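Ivismont Utility Room: Table and Chair
Furniture gallery, page 2
Updated 4/24/21
Notes by Jirayu Tanasarn

The utility room at Ivismont does two jobs. The washing machine stays on its wall, under the landscape poster, and the rest of the floor is used for desk work. Furniture for the second job was picked on three requirements: it had to move without lifting, wipe clean, and leave the door clear.

Two pieces are covered on this page, the Multex task chair and the Ghaffari table. The Cedar shelving has a page of its own and is mentioned here only where its dimensions affect the other two. All dimensions are in centimeters and were taken with a steel tape at floor level or along the front edge, as noted.

The chair came from the office upstairs. It has a mesh back, fixed armrests and casters. The table was bought new. It has a white top, rounded corners and a curved notch in the front edge, on black legs. The maker sells the same top without the notch, and the two are easy to mix up when ordering. Check the underside label before unpacking.

Chair on its casters, with the washing machine and poster along the wall.

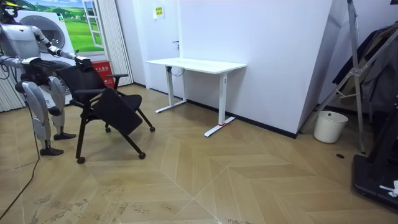
Tabletop and front notch, with the black bag underneath. 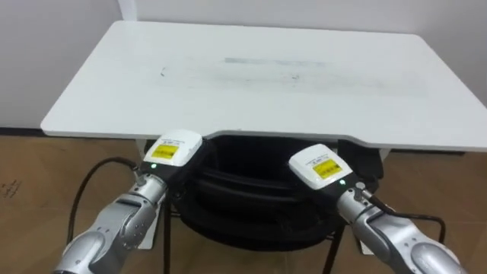

Table dimensions

Width along the front edge is 152. The top was measured again after assembly and the figure did not change. The notch is shallow and takes up little usable surface. A keyboard can sit across it, but a sheet of paper laid over it will tear if you write on the unsupported part. Keep a clipboard on the table for this.

The Cedar unit is 50 deep. With the shelving on the long wall and the table parallel to it, the chair can be rolled out fully and turned. With the table set square to the shelving, it cannot. The parallel layout is the one in use.

Surface care

The white top marks easily. Most of what collects on it is gray: rubber from the feet of equipment, pencil, and scuffs from boxes being dragged across. A damp cloth takes off pencil. Rubber needs a drop of dish soap and 15 minutes under a wet cloth, then a firm wipe in one direction. Scouring pads leave a dull patch that picks up dirt faster than the rest of the top, so they are kept out of this room.

Long streaks usually come from something being slid instead of lifted. Felt pads on the underside of the printer stand reduced them. Small dark specks should be tested with a fingernail first. If the speck catches the nail, it is residue and will soften with soap. If it does not, it is a mark in the finish and can be left.

The rim along the near edge holds dust. Run a folded cloth along it once, left to right, and do the notch last.

Storage under the top

Soft storage works better than a drawer under this table. A rigid drawer takes knee room and has to line up with the legs. A soft bag gives way when the chair is pushed in. The opening should face up and the contents should stay below the rim. Cables, cleaning cloths and spare felt pads are all suitable. Liquids are stored with the laundry supplies.

Anything heavy goes on the bottom shelf of the Cedar unit. The first bag tried in this room stretched at the seams under a load of extension cords and was thrown out in November.

Chair checks

The Multex is moved more than it is sat in, and the casters wear first. Tip the chair so that the casters are off the floor and spin each one by hand. A caster that stops early has thread or hair around the axle. Laundry lint is the usual cause in this room – more than the floor dust. Pull it out with tweezers. Do not cut toward the wheel.

Next, check the seat. Press down on the front edge, then the back edge, and listen for a click at the joint. A click means a loose bolt under the seat plate. Tighten in a cross pattern, a half turn at a time, and press again.

Armrests are checked by pulling outward with moderate force. Some flex is normal. Movement at the base of the arm is a bolt problem and is handled the same way as the seat.

The mesh is brushed dry. Water leaves rings on it, and the foam behind the lower edge is slow to dry.

Moving the chair

Hold it by the top of the back with one hand and by the armrest or the seat with the other. Holding the back alone makes the chair swing when a caster catches. Roll it on the smooth floor only. It should be parked away from the front of the washing machine before a load is started, with enough space for the round door to open all the way.

Open items

The baseboard behind the table is to be wiped along its full length when the table is next pulled out. The scribbles on the floor have not responded to soap, and alcohol will be tried on a small area first.

One replacement set of casters is on order for the Multex. The old set will be kept if the axles are sound – they fit the stool upstairs. Leveling feet for the table are in the hardware tin on the second Cedar shelf.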